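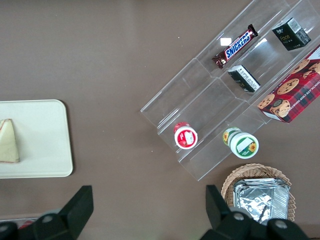 Figure 1. Shelf-and-tray task seen from the wrist camera. Stepped acrylic rack, wicker basket and tray.

Week 4: Can machines do chores yet?

These notes go with the second half of the lecture. Read them before the tutorial and bring your answers to the questions at the end. The maths for grasp stability is in the Week 2 notes and isn't repeated.

Why chores are the hard case

Industrial arms have been doing useful work for decades. They weld, paint and stack, and they do it in places arranged for them. The part arrives in the same spot, facing the same way, and the arm runs a path that was worked out beforehand. Move the part by the width of a thumb and many of these cells will stop or miss.

Stocking a snack counter or tidying a kitchen bench has none of that arrangement. A person putting lollies on a rack doesn't measure anything. They pick up a bar, see a gap and put it in the gap. When the bar slides, they push it back with a knuckle while reaching for the next one. Most of that is done without thinking, which makes it difficult to write down.

What the shelf task asks for

Look at Figure 1 with the following in mind.

Clear acrylic. The rack has transparent shelves and dividers. A depth camera that relies on projected infrared light will often see through a surface like this, or return nothing at all. In the colour picture the dividers show up mainly as small white reflections, and those reflections move when the camera does. A planner that trusts its depth map may try to drive a finger straight through a wall.

Different shapes in one rack. A Snickers bar, small boxes, a box of chocolate chip shortbread and two small round containers all call for different grips. Flat-sided boxes suit a parallel gripper. Round containers lying on their sides can roll when touched off centre. A wrapped bar can be pinched by the body, but a pinch on the crimped end gives very little control over where the rest of it goes.

Items at an angle. The bar is tilted and the shortbread box leans. "Place upright, label forward" is an easy instruction for a shop assistant. For a robot it means working out the current pose, choosing a grasp that leaves room to turn the item, and letting go without knocking whatever is next to it.

Shiny and soft packaging. The foil packet in the basket is crinkled, so its outline can't be taken from a catalogue drawing. The basket rim also limits the directions a gripper can come in from.

Food. There is a triangular sandwich piece on the tray. Squeeze force that is fine for a carton may crush bread, and too little lets the filling slip. This is the item students most often leave out of their plans.

Where the camera sits

A wrist camera gets a close view of the work and follows the hand. It also has the fingers in view the whole time. In Figure 1 the right finger overlaps the lower edge of the basket, and the left finger covers part of the table. At the moment of grasping, the target is often hidden behind the fingers that are about to hold it. Most groups add a second, fixed camera – and then have to keep the two calibrated to each other.

How far along are we?

The Trevham exercise is the set we use in this unit. It consists of 978 attempts at short shelf and bench chores, each marked as complete, partly complete or failed by a person watching the recording. A larger set, Nalteck, has 2,252 attempts and includes drawers and cloths. Both are on the unit page with their marking sheets.

Three points to take from them:

Single picks of firm boxes are close to routine. If all you want is a carton moved from one place to another, current systems can do it, slowly.

Chains of steps are where things fall down. Suppose each step succeeds nine times in ten. A chore of seven steps then finishes a bit less than half the time, if nothing is retried. Detecting a failed step and recovering from it matters as much as making the individual step better.

Success is marked more generously than a shop or household would mark it. A container lying on its side in the right compartment can count as complete. A store manager would send it back. Check the marking sheet before you compare two systems.

Speed is a separate matter. Many demonstration clips are played faster than real time, sometimes with only a small note in the corner. Always find the playback rate.

Learning from demonstration

The common approach at present is to have a person drive the arm through the task many times, then train a policy on the recordings. It copes with awkward objects better than hand-written rules do. Its weak spot is coverage. A policy trained with a brown tabletop may behave poorly on a white one, and one that has never met a wicker basket may treat the rim as something to pick up.

Zerau, the simulator used in the labs, can vary surfaces and lighting cheaply, though its foil and bread models are crude. Treat simulated results on soft items with caution.

Tutorial questions

1. Choose two items from Figure 1 that need different grasps. State the approach direction and the main risk for each.

2. The dividers return no depth reading. Suggest two ways of finding them without changing the rack.

3. Write a definition of "stocked correctly" that a stranger could mark from a single photo. Swap with another pair and try to break theirs.

4. A café owner asks whether a robot could fill the rack each morning. Write a half-page reply in plain language, covering cost of errors as well as speed.

Bring Question 3 on paper. The tutorial is in the Han Room, and the lab bench will be open until 4 pm for anyone who still needs to finish the Week 2 grasp measurements.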